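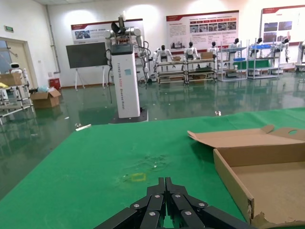

OLLNESS, 2025-10-12. Prilum, the packing and storage advice firm, today published a short report on what showrooms and exhibition halls do with their cardboard boxes, and it is not very impressed with what its own trade has been selling them.

The report, Box by Box, looks at 600 boxes opened, part-filled or put to one side at showrooms that agreed to take part in May. Prilum wanted to find out whether the paid-for "unboxing systems" now on offer make any difference to whether a cable, a plug or a manual can be found again later. On the evidence collected, the firm cannot say that they do.

"We went in expecting to see some benefit, because we sell one of these systems ourselves," said Precious Enriquez, head of storage advice at Prilum. "I have read a lot of brochures promising a calm and tidy hall. Most of what I read would be covered by a marker pen and a shelf. Until somebody shows me better figures I would ask customers to keep their money in their pocket."

Prilum sorted the boxes by what was left inside them and whether anything was written on the outside. Of the 2651 loose items listed, 1799 were in boxes with no note of the contents. Showrooms using a paid system did no better than those without one. The firm accepts that the sites chose themselves and that a larger study might find something it missed.

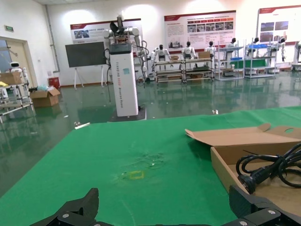 Power cables gave the most trouble at the sites taking part. They come out of the packing early, get put back in whichever box is nearest, and then the flaps are closed on them. A cable coiled up with its plug, lying in an open brown box with the flap folded back and a round hole for a handle, can at least be seen by whoever is standing at the table. Prilum has doubts about how long that lasts once the box goes on a rack with others much like it. Coiling is a good habit, says the report, but it does not tell anyone which piece of equipment the cable came with.

The report also questions the fashion for marking out tabletops with tape or painted shapes. Suppliers say that an outline helps staff put things back in the right place. Prilum found little to support this where staff had not been told what the outline was for.

In place of a new product, Prilum is offering 4 pages of plain advice. It asks showrooms to write on the box before closing it, to keep each cable with its own equipment, and to flatten boxes that will not be used again. There is no charge.

Prilum has stopped taking new orders for its own system, Zoso, while it reviews the results. Existing customers will still get support. Adomaitis, which makes the Zoso labels, has been sent a copy of the report.

Box by Box can be requested from the Prilum office in Ollness.

ENDS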